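Skip to replies

We use cookies to keep you signed in and to remember which threads you've read. OK / Manage cookies

Print this thread | E-mail this thread to a friend

Pads coming off my gripper fingers - replace the pads or the whole finger?

Posted by Kenneth Baluyot

Hi all, I look after a two-handed station where a person works with a pair of hand-held grippers, one in each hand, and picks things up off a white board. I got the job because I own a soldering iron, so please go easy on me. I'm at 1413 pick-and-place runs on this pair according to the log, and the foam pads on the inside of the fingers are starting to look like an old kitchen sponge. There's a flap hanging off the bottom of one of them and the other one is peeling along the top.

Things still get picked up, mostly. Boxes and cloth are fine. What bothers me is glass. Last week I had a small jar start to turn in the grip when I lifted it, and I had to put it down again in a hurry. I've been closing the fingers harder to make up for it and I have a feeling that's a bad habit.

So, do I peel the pads and stick on new ones, or do I swap the finger with the pad already on it? My boss at Margaritis would like me to buy nothing at all, if that helps you picture the situation. I've got a sheet of rubbery foam left over from another job and a tube of contact glue that may or may not have dried up.

Posted by Sakda Ratanaporn

Just the pads, Kenneth! I've done this more times than I want to admit and I've only thrown away a finger when it had a crack in it. The finger is a stiff piece of plastic, it doesn't wear much. The pad is the part that's supposed to get eaten.

How I do it, on my bench, with a cup of coffee:

Unplug the cable first. I skipped this once and had the reading jump all over the place while I was yanking on the finger, and then I spent an afternoon chasing a fault that was just me.

Take the finger off if yours lets you. Mine have two little screws through the flat strip, but I don't know what version you've got, so look before you start turning anything. Put the screws in a dish. They are tiny and they hate you.

Peel the old pad from whichever corner is already lifting, slowly, and keep it flat if it comes away in one piece. You want it as a template. Then get the old glue off with rubbing alcohol and a plastic scraper. This is the boring part and it takes longer than everything else put together - if you leave lumps, the new pad sits crooked and the two faces won't meet.

Cut the new pad a hair smaller than the finger. A pad that sticks out past the hard part catches on the table every time you come down low and starts tearing from there, which I suspect is how you got your flap.
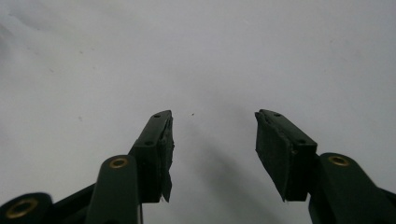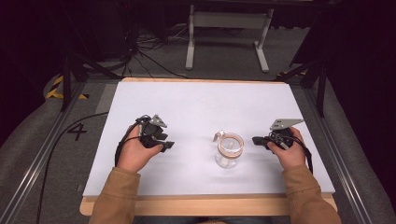
Does it matter if I only do one side?

I'd do both. A fresh pad is thicker than a squashed one, so with one of each the fingers close off center and the object gets nudged sideways before you've got hold of it. You'd probably adjust to it without noticing, and then have to un-adjust later. Same goes for the other hand, by the way. If the left gripper gets new pads, give the right one new pads on the same day, and write it down.

After that, leave the glue overnight, even if the tube says 90 minutes. Close the fingers gently on a sheet of paper and tug. It should drag evenly all the way across. If the paper pivots around one corner, your pad is high on that corner and you can shave it down with a fresh blade.

And please redo your zero. The closed position has moved because the pads are a different thickness, and if your software thinks closed is where it used to be, all your width numbers will be a bit off. We use a little homemade script called Clekero for that but any open-close-open routine will do.

About the squeezing harder, yeah, stop that. It chews the pads up faster and it's murder on your thumbs.

Posted by Mikkel Þorgeirsson

I agree with Sakda on most of it, but I'd go easy on the leftover foam. We tried using whatever was in the drawer at Pikside and got some very odd results. One batch was lovely and grippy for a week and then went shiny. Another one left black crumbs on everything, and crumbs on a white board show up in every single recording. Somebody at our place was wiping the board with a damp cloth between takes and still missing bits.

What finally worked for us was buying one sheet, enough for the whole year, and cutting every pad out of it with the same steel template. The first set went 2965 runs before I changed it, and it could have gone longer. The set before that, from the drawer, barely made 625. I know that isn't a proper test, we'd changed operators in between and one of them has hands like a bear, but I wasn't going to go back and find out.

Two more things while you've got it apart. Check the pivots. If there's any side-to-side wobble in the linkage, new pads won't cure it, they'll just wear on a slant. Wiggle the finger tip with the gripper open and see where the play is coming from. I put the tiniest drop of dry lube on the pivots and wipe off the rest. No oil! It creeps onto the foam and then you've got a jar on the floor.

The other one is the cable. Look at where it leaves the grip and make sure it can swing around the outside of your hand without pulling. Ours was getting tugged at that same spot all day long, and the gripper was always being twisted a little bit one way. I only noticed when I tried it with my eyes shut. Silly test, works great.

For glass, come in square and low on the body of the jar, and let the pads settle before you lift. With round things I bring both hands in level and slow down for the last bit.

Posted by Thanakorn Saengthong

just buy new fingers, life is short. ten minutes and you're done. also your glue has dried up, they always have

Kenneth Baluyot marked Sakda Ratanaporn's reply as helpful.

Contact us | Copyright Datari Community Help | Back to top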